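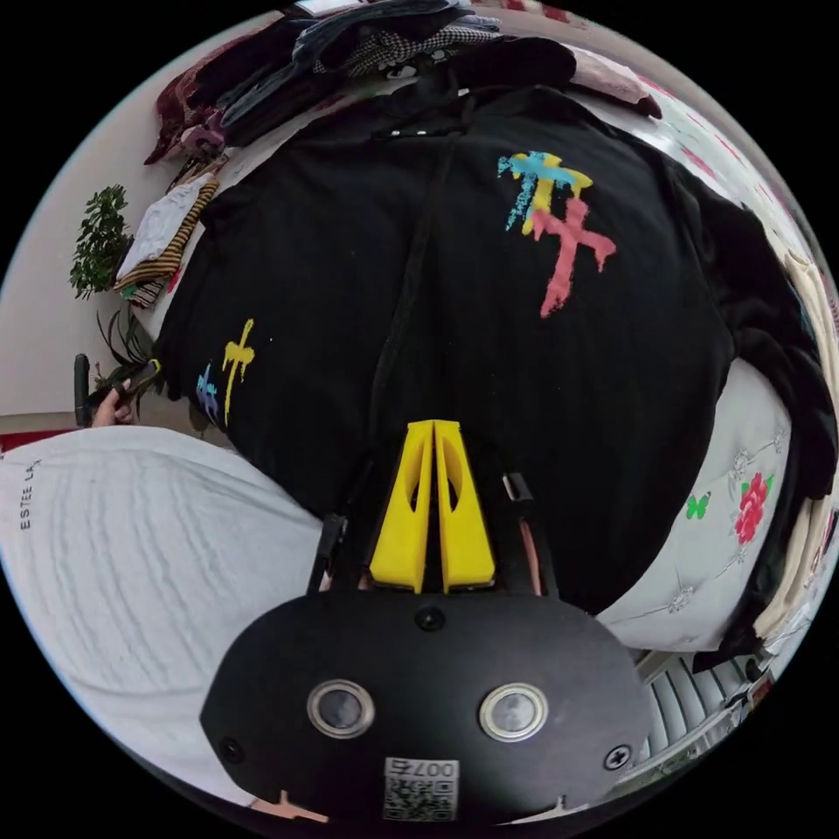

2 min read

PRESS RELEASE: for use from May

Hello from Valto! I'm Arnel Catacutan, and I've spent the best part of the spring folding other people's jumpers on other people's beds, so I'm very pleased to say we're finally opening bookings for the Valto Bedroom Sort-Out.

It's a home visit. One of us comes round, everything gets heaped on the bed, and we fold it with you until it's ready to go back in the drawers. We don't sell you boxes or a new wardrobe, and we won't make you throw anything out (I still have a coat I last wore at school, so I'm in no position to lecture). You end up with piles you can put your hand on in the morning without the lot sliding onto the floor.

Hoodies are where most people come unstuck. A black one with bright painted crosses on it looks lovely on and turns into a lump the moment you try to stack it. My way is to lay it out flat on the bed first, tuck the drawstring inside the hood, bring the sleeves across the back and only then start folding up from the hem. Do it on the bed, please, and not against your chest! You need the flat surface.
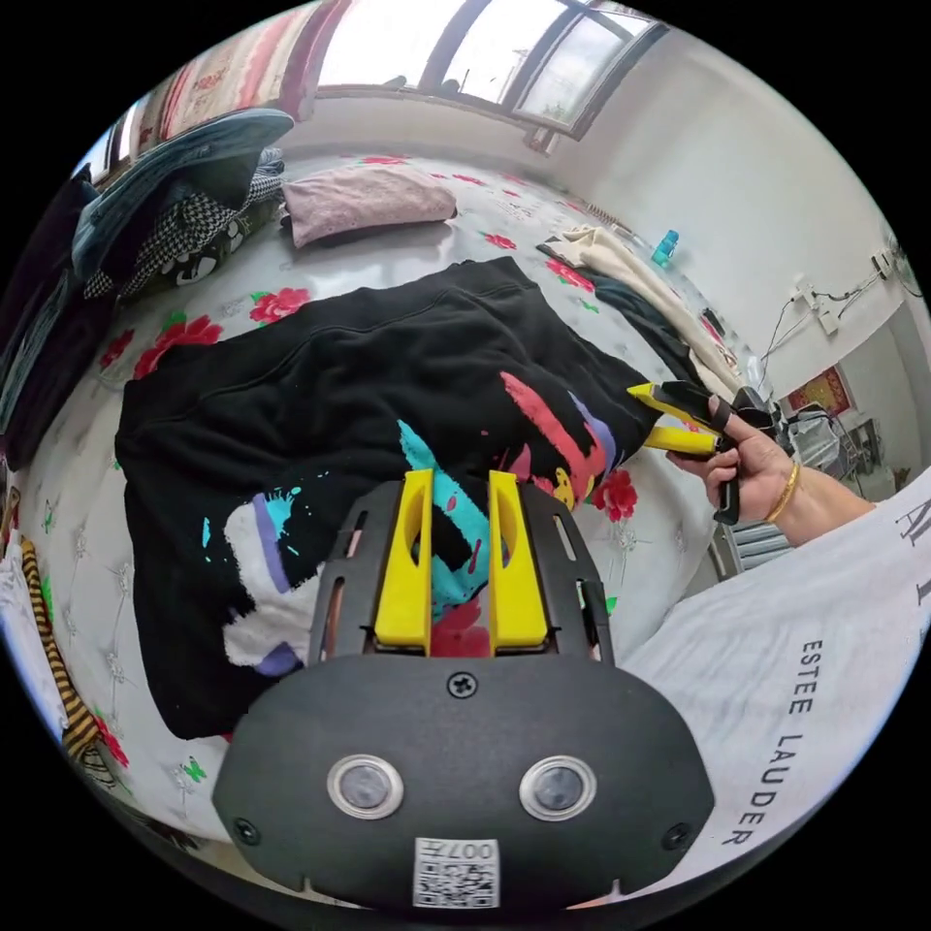
Reading time: 2 minutes | 11 tips in the free Valto folding sheet

We tried the service out in Ranurness over the winter, with 12 households who were kind enough to let us into their bedrooms. I learned a lot. People own far more dark clothing than they think they do, and it all looks the same in a drawer, so now we fold anything with a print so that a bit of the pattern shows along the top edge. Houndstooth is brilliant for this, you can spot it from the doorway. Paint-splash sweatshirts work nicely too.

We also changed our minds about jeans. I used to put them at the bottom of everything, and the trouble is you then pull the whole pile apart every time you want them. They go on top these days, or in a pile of their own if there's room on the shelf.

The visit lasts 2 hours and we bring nothing but ourselves and a cup for the tea. If you've got a big bed, wonderful, and if you've got a small one we'll do it in two goes.
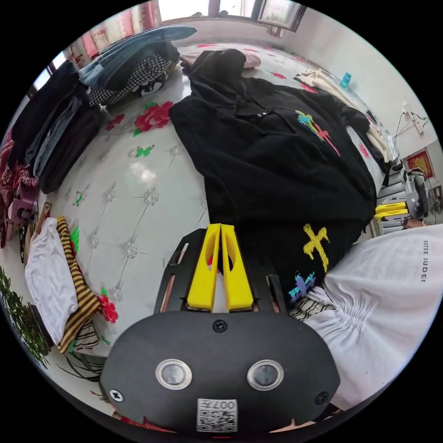
Do I need to wash everything before you come?
Only the things you'd want washed anyway. Leave the rest as it is, and we'll make a separate heap for anything that needs the machine.

Our friends at Enriquez, who do alterations and mending, are joining in as well. If we come across a hem that's dropped or a missing button, we can bag it up and take it to them for you. Mulletia will be stocking the printed folding sheet by the till, and we've had 800 of them done, so do pick one up even if you never book a visit.

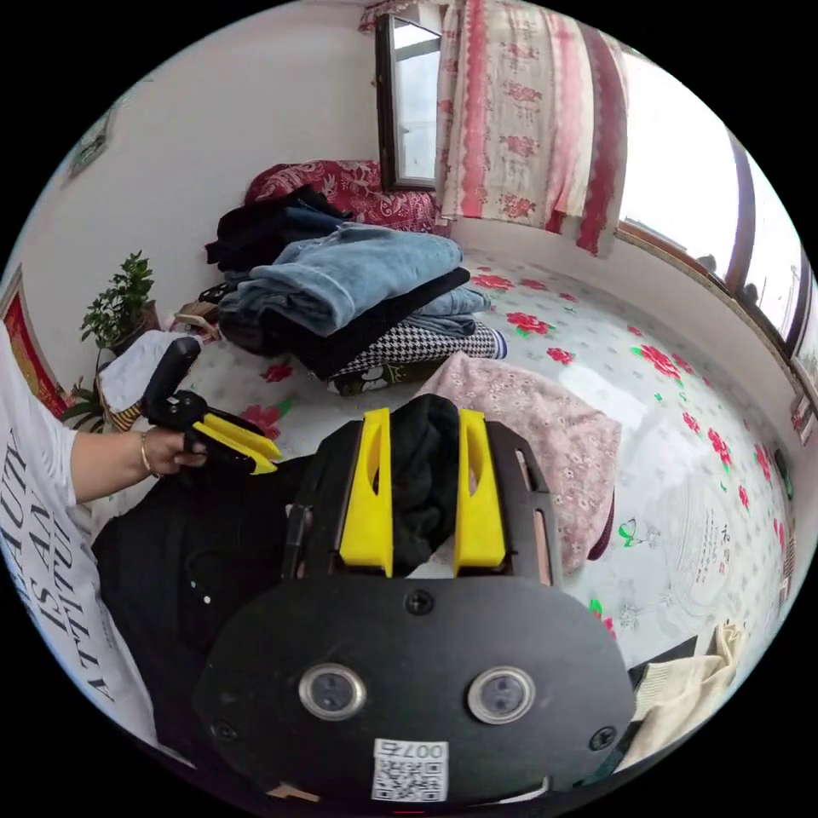 Knitwear gets its own page on that sheet, by the way, as I had far too much to say about it. Never hang it, fold it loosely, and keep the chunky stuff away from anything with a zip. I'd happily go on but my sister has told me to stop there.

Bookings for Ranurness are open now and we'll add more places over the summer. Journalists who'd like to come along to a visit, or have a drawer of their own sorted, are very welcome to get in touch with me, Arnel Catacutan, at the Valto office. Mornings are best, I'm usually out folding by lunchtime.

ENDS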